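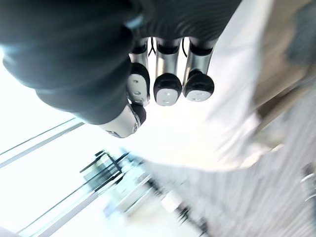 WANTED: PEOPLE WHO CAN MAKE A BED, OR HAVE AT LEAST SEEN IT DONE

Grimwood House, Purkton. Part-time, mornings. Posted Tuesday, January 31, 2023.

Grimwood House is a small guesthouse on the Stidgate road with 8 bedrooms, one good staircase and one bad one. We are hiring a room attendant. The last one left to become a dental hygienist and reports that the hours are better and the mouths are cleaner than our bathtubs.

The job is bedrooms. You will strip beds, make beds, rescue pillows and deal with whatever guests leave on top of the covers. Our bedding is white, most of it, a decision made by the owner before he had ever done the laundry. White shows everything. So do our guests.

You should know that a pillow does not stay where you put it. It heads for the foot of the bed and then for the floor, usually with somebody's dark clothing in tow. We ask that you catch it before it lands. If it lands, it gets a fresh case, even if you were the only witness.

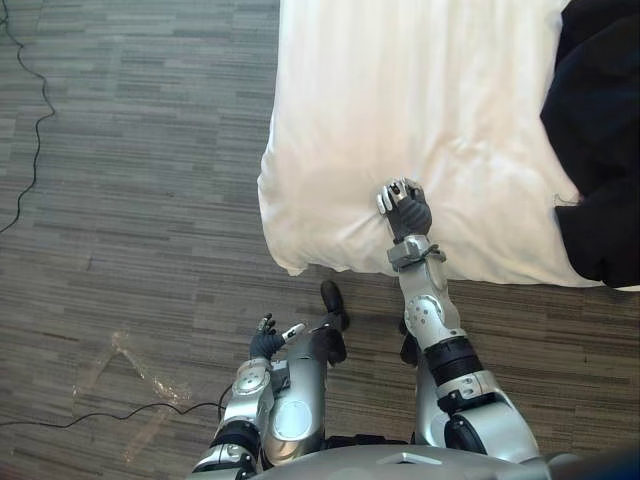
What the work looks like

Five mornings a week, 5 hours each, starting at 9. You make the bed with the guest's things moved and put back, folded. Clothes are never hung up without asking, never sniffed and never commented on. A T-shirt gets folded with the print facing up. A black heap gets shaken out first, so you know which garment you are folding.

The duvet should be smooth on top and hang over the front evenly enough that the bed skirt has something to do. Small wrinkles are forgiven. Mr. Petersen in the back room irons his own pillowcases and will offer you advice. You may nod.

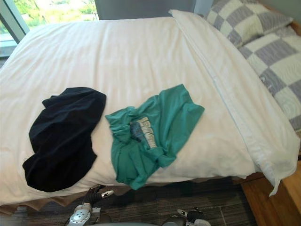 He has stayed with us for years and means well, and he tips at Christmas.

No experience is needed. Sturdy knees are. We pay weekly, lunch is included, and there is an $80 allowance for shoes, which you will want for the bad staircase.

To apply, write a few lines to Gwenaël Tanguy, housekeeping, Grimwood House, Purkton, or drop in after lunch. Please tell us which mornings you can't do. Résumés are welcome but tend to get used as bookmarks. We will ask you to fold one fitted sheet at the interview, and we'll look away while you do it.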